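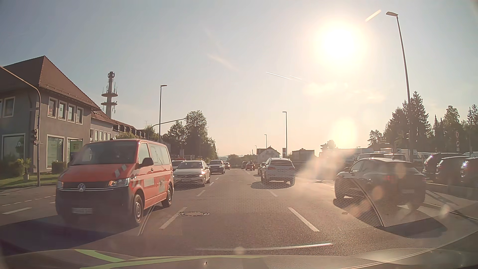 Following up on the question about the printed paper cups in the Worell party sets, and whether the large pack is worth buying over four small ones. I ran the same checks on the cups that I ran on the table covers in June. The color match between cup and table cover is the main complaint on this list, so I started there. The solid cups in the set are sold as "sunset orange", and in my batch that means a red-leaning orange, close to the orange-red of the Volkswagen van coming the other way in the left lanes, and well away from pumpkin. If your table cover is the Vado one in true orange, the two will not match under daylight. Under warm indoor bulbs the difference is hard to see.

On Grolemov support list, a member wrote:

> I have 400 of the Worell 9 oz cups on order for a
> reception and now I read that the seam leaks with
> hot drinks. The listing says "hot and cold". Is this
> a bad batch or is it the cup? Also, do the Wumbei
> lids fit, or do I need the Worell lids at twice the
> price?

The seam first. I filled 30 cups from one sleeve with water at 70 C and left them standing on blotting paper for an hour. Two showed a damp line at the bottom of the side seam. The rest were dry. I then repeated the test with cold water and a fresh set from the same sleeve and got no leaks. Both of the bad cups had a visible gap where the side wall overlaps the base, so you can sort them out by eye before filling. I would not call it a bad batch on that evidence – the sleeve code on mine is probably not the same as yours, and one sleeve is a small sample.

The cups are single wall. The listing is correct that they hold hot drinks, but it does not say they are comfortable to carry. Plan on sleeves or double up. If you double up, your 400 cups will serve half that number, so check the guest count again.

Lids: the Wumbei flat lid fits the 9 oz cup and snaps down all the way around. The Wumbei dome lid does not. It sits on the rim and comes off with light pressure. The Worell dome lid is the only one I have found that holds. For coffee at a reception the flat lid is enough.

On price, the carton of 1000 is cheaper per cup than the small packs, but it ships without the inner sleeves, and the rims on the bottom layer of mine were crushed in one corner. The small packs arrived clean.

I have not tested the 12 oz size. If somebody has, please post the sleeve code along with the result.

Regards,
list member, paper goods and tableware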